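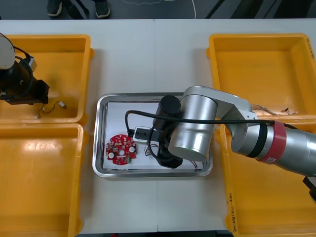 Robot arms at a white table with yellow plastic bins and a stainless steel tray.

Zalley Housing Authority to Reopen Registry for Affordable Rental Units

The Zalley Housing Authority will reopen its registry for affordable rental units, allowing new households to apply for the first time since the list was closed in June. The announcement was posted on 16 September 2018, together with revised rules on eligibility and on how long an application remains active.

The registry covers apartments and single rooms in the Brillasov and Brernico districts. Most are owned by the Authority. The remainder belong to private landlords who have signed management agreements and who accept tenants only from the registry.

Under the revised rules, an applicant must have lived or worked in Zalley for at least 2 years. The previous rule counted residence only, and the Authority said that it had excluded many people who hold jobs in the town but cannot find a home there. Proof of employment may be given as pay slips or as a signed letter from the employer.

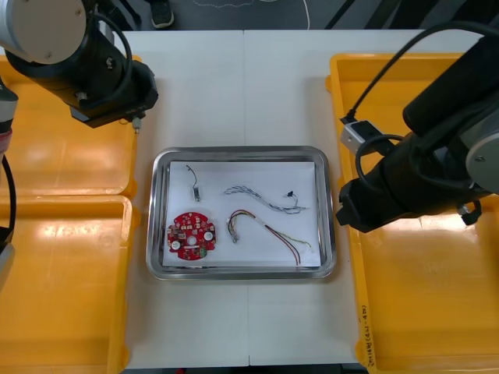

Reading time: 2 min

About 40 units are expected to become available during the first round. They include the Khúc building in Brillasov, a former boarding house that has been divided into studio apartments with private bathrooms. Laundry rooms and a bicycle store are on the ground floor, and two of the studios have step-free access from the street.

Rents will continue to be set according to household income. Tenants pay a deposit equal to one month's rent, which may be paid in installments on written request. Heating is included in the rent at the Khúc building — electricity is billed separately.

Applications will remain active for 3 years. Households must confirm their details once a year, either online or at the Authority's front desk, and must report any change in income or in the number of people living with them. An application that has not been confirmed will be suspended. It can be restored within sixty days without loss of place.

Households already on the registry do not need to apply again. They will receive a letter showing their current place and the unit sizes for which they qualify. Anyone who has moved since the list was closed should update their mailing address before the letters go out.

Priority will be given to households living in temporary accommodation, to those who have received a valid notice to leave, and to applicants with a documented medical need for a different type of home. Other applicants will be ranked by date of registration.

Forms are available at the front desk and at the public libraries in both districts. Completed forms may be returned by mail or in person. Forms sent by fax will not be accepted.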